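Gripper fires on the pick before the arm has settled (desk clutter task)
Status: Open, waiting on support
Product: Mendero task runner with the Brellix motion plugin
Area: Simulation / grasping

Hi all, me again. I've been fighting this one since breakfast and I've run out of ideas, so I'm dumping everything I have in case somebody spots the dumb thing I'm doing.

I run a Franka arm in sim, parked on a pedestal next to a desk, and the job is boring on purpose: go down to the cup, close, lift, put it somewhere else. It worked fine all through November. In December I moved to the new Brellix plugin and now the fingers close while the wrist is still drifting. Sometimes they pinch the rim, sometimes they grab the side of the tissue box (my poor tissue box!), and sometimes they close on plain air and the runner happily logs GRASP_OK and carries on to the lift. 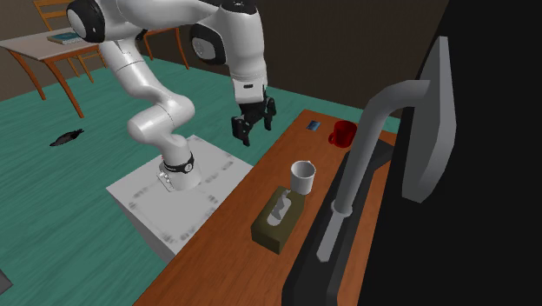

Rowlands replied that the same drift showed up there after the plugin update, and that the first thing to look at is whether the settle check is still being read from the task file at all, because the new version wants it in the scene file.

Okay, so I went and looked, and yes, mine was still in the task file. I moved it over, restarted everything, and got the exact same behavior. Then I noticed the log prints the settle value at startup, and it says 0 no matter what I type in there. I've tried 216 and I've tried 700 (both milliseconds). Zero every time.

Here's the bit of log I keep staring at:

runner: scene loaded
plugin: settle_ms = 0
arm: target reached, residual motion above limit
gripper: close requested
gripper: GRASP_OK
arm: lift

So the arm KNOWS it's still moving. It says so, right there in line three! And then the gripper gets its close command anyway. I'd expect line three to block line four, or at least throw a warning I can catch.

Stuff I've tried so far:
- cut the approach speed in half (same problem, just slower)
- took the desk lamp out of the collision list and put it back
- swapped the mug for a plain box, in case the mesh was bad
- deleted the cache folder and let it rebuild
- rolled the gripper driver back one version

None of that made a difference. The wrist comes down over the clutter, and with the tissue box right up against the mug there's hardly any room for it to be sloppy.
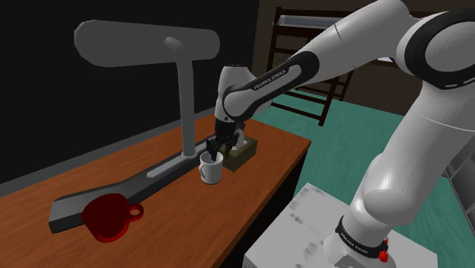 Attachment 2: gripper at the white mug, tissue box alongside.

Next I wanted to know if it was only the desk task, so I loaded the Rancombe parts set, the one with the block and the tube. Same arm, same plugin, different task file. I ran it 3 times. The first two ended with the tube getting shoved sideways, and on the third the fingers closed on nothing and I got another cheerful GRASP_OK. That makes me think the task files are innocent and the plugin is dropping the value somewhere.

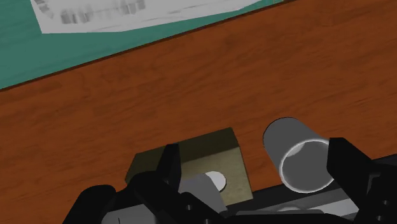 3 min read

One more thing I found after lunch, and I think it matters. If I skip the scene file completely and set the value from the console once everything is up, it sticks! I typed in 1000, the log echoed 1000 back at me, and the next desk pick waited like it should and came up with the mug. Then I reset the scene and it went straight back to 0. So the plugin can clearly use the number, it just loses it on load.

For now I've got a little startup script that pushes the value in after every reset. It's ugly and I don't love it, and it does nothing for the false GRASP_OK, which I'd call the bigger problem. On a real arm that's a lift with nothing in the fingers and the program thinking all is well, and I'm not moving this over to hardware until it's sorted out.

What I'd like from support:
1. Is settle_ms meant to be read on scene load, and if so, where in the file?
2. Can GRASP_OK check the finger gap before it reports?
3. Should I split the second one into its own ticket?

Full logs and both task files are attached. I can run a test build any afternoon, just drop the link in here and I'll try it on both setups.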